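Long thread on repainting a rented flat in Lulthorpe over a fortnight. Mostly notes on light reflectance value (LRV), since I keep getting asked and keep typing the same answer.

LRV is printed on the back of most colour cards. 0 is a perfect black, 100 a perfect white. Real paint sits somewhere between.

Pale surfaces with dark elements, three times over:
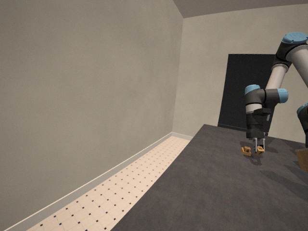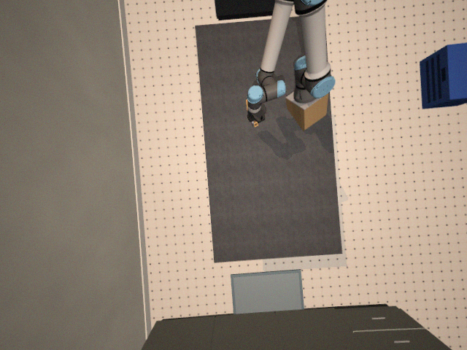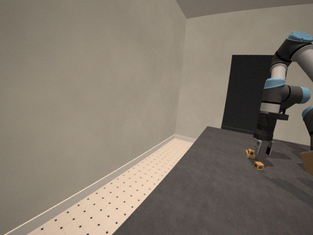

The usual mistake is to choose a wall colour from a card held flat on a table. A card on a table takes light from above. A wall takes it from the side, and the same paint will read darker once it is up. Hold the card vertical, against the wall you mean to paint, and look at it from where you normally sit. Contrast matters as much as the value itself. Look at the first and last pictures: a pale wall with a tall charcoal rectangle set into it, and the eye goes to the rectangle before anything else. If you want a door to disappear, keep it within ten points of the wall. If you want it found, go for thirty or more.

Now the flat. Hall, sitting room, one bedroom. Total wall area 129 square metres after taking off windows and doors.

Paint was Kakix matt in an off-white, LRV 74 on the card. Two coats throughout, three in the hall where the previous tenant had gone for maroon.

Maroon needs a stain-blocking primer first. Skipped it on a test patch. Pink came through by the next morning, after two coats of the matt.

Filler was Şimşekoğlu fine surface, the tub and not the tube. It sands well at 180 grit. It also shrinks, so overfill slightly and come back the next day.

Rollers: medium pile for the walls, short pile for the doors. Long pile leaves a texture on smooth plaster that shows up badly under side light. The hall has a window at one end, so it shows everything.

Doors and frames in Celta satin, charcoal, LRV 6. Water-based. Touch dry in an hour, but leave it up to 5 days before you shut the door against the stop or it will stick. Mine stuck.

Dark satin shows brush marks far more than pale matt does. Thin the first coat slightly, work top to bottom, and stop touching it.

Ceilings stayed as they were. A ceiling a shade darker than the walls looks lower - fine in the bedroom, less welcome in the hall.

Leftover paint: one part tin of each, lids tapped down, room names written on the side in marker. Sockets and switches go back on tomorrow. Skirting can wait until September.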